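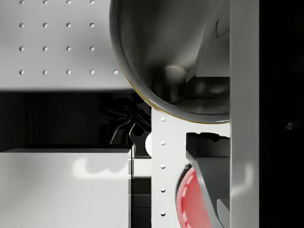
Allcombe council: confidence motion against the mayor

lzaugg
Posted 7:40 am
The motion against Mayor Auer is on the agenda for the March meeting. Cr Hauser moved it after two members of his own ticket went to the crossbench. He no longer has the numbers on paper. Does anyone know if he has to step down if it passes?

kestrella
Posted 8:15 am
No. It's a vote of no confidence and it isn't binding. He was directly elected and stays until the next election unless he resigns or is disqualified. The petition had 1,658 signatures and that isn't binding either.

Altness_Ismail
Posted 8:52 am
He won by 535 votes. I don't see why councillors should get to overturn that because they lost an argument over the Lehner Road depot.
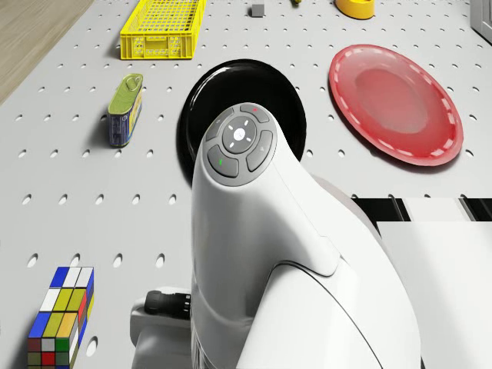

Replies, page 2

lzaugg
Posted 12:05 pm
It's more than the depot. He signed the Vondau contract extension before it came to council. Read the minutes.

Altness_Ismail
Posted 12:31 pm
I have read them. The general manager signed it under delegation. Auer was told afterwards. If Hauser wants the job she can run for it.

kestrella
Posted 1:10 pm
The delegation covers renewals, and whether this was a renewal is the thing in dispute. I'd sooner see an independent review than a motion that changes nothing.

lzaugg
Posted 1:26 pm
Fair enough, but they voted down a review last time. The public gallery seats 100 if you want to come along. Doors open at 5:30 pm and you have to register to speak by noon.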